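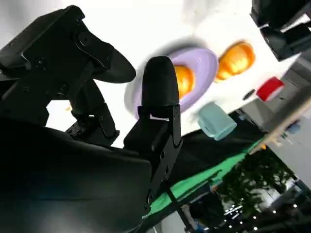 Tips for a gripper arm build at home

We've been building a two-fingered gripper arm in the shared workshop behind Ukcombe for most of the winter, and I finally have enough notes to fill a page. If you're putting one together on a kitchen table or in the garage, I hope it saves you a few evenings. It's such a satisfying project!

Fit the fingers last

Every kit I've seen puts the fingers near the front of the instructions, and I see why (they're the fun part). Leave them in the bag. Get the wrist turning freely first, then the linkage, then the brackets, and only then the fingertips. On our first go we did it the other way around and had the whole hand off again by Saturday lunch.

Start the bracket screws by hand, all of them, before you tighten any. If one won't start, back the others out half a turn and wiggle the plate. A dab of blue threadlocker on the motor side is plenty. Don't put any on the fingertip screws, you'll have those off every week.

Soft tips beat strong motors

We ran the Skavov motors at full grip for ages and squashed everything. Turn the grip down to 30 percent and put your effort into the fingertips instead. Ours are matte black with a rounded end, and the difference over bare metal is huge. Wipe them with a damp cloth before each session - dust is what makes things slide, and a new pair of tips won't fix dust.

Practice food

Real objects teach you so much more than wooden cubes! A bread roll is my favorite. It's light, it's never the same shape twice, and if you pinch it too hard you can see where. Put a plate and a cup out too, in plain pale colors if you have them, so you can tell the edges apart on a small wrist camera screen. Plates with a raised rim are a good test of how low your fingers can get.

Keep the practice food separate from the eating food. We use an old tin with a label on it and the label has mostly worked.

Cloth and light

Drape a dark cloth past the edge of the table if you can. White tables bounce a lot of light, and a bit of black in view calms the camera down nicely. Tape it on the underside so a finger can't catch the hem. Watch for strong light coming from behind the object as well. Things with thin edges start to glow and the outline gets hard to judge. Try turning the table before you go buying lamps.

Cables

Leave more slack at the wrist than looks right. Turn the joint all the way one direction, then all the way the other, and only then put the ties on. We lost an encoder cable to this, part 2911 in the Marti catalog, and it was on back order until November.

Picking up something round

Go in with the fingers open wider than you think, come down slowly, and close on the fattest part. If the object rolls, stop and open again. Chasing it across the table never ends well. With three points of contact, say two tips underneath and a flat finger on top, a lumpy roll sits much more steadily than it does between two.
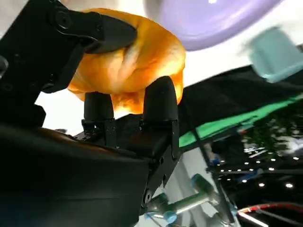 Luratau wrote in to say that closing speed matters more than grip strength with bread: "I had mine at 40 and kept blaming the rubber. Dropped it to 30, left everything else alone, and I haven't torn a crust since. I'd also go for day-old rolls, the fresh ones give too much."

Great tip, and I've moved our speed down to match. Day-old is a good call too, though ours rarely last that long in the workshop.

Next on the bench is a second wrist bracket with longer slots, so the fingers can be shifted without taking the motor out. I'll add the measurements to this page once it's drilled.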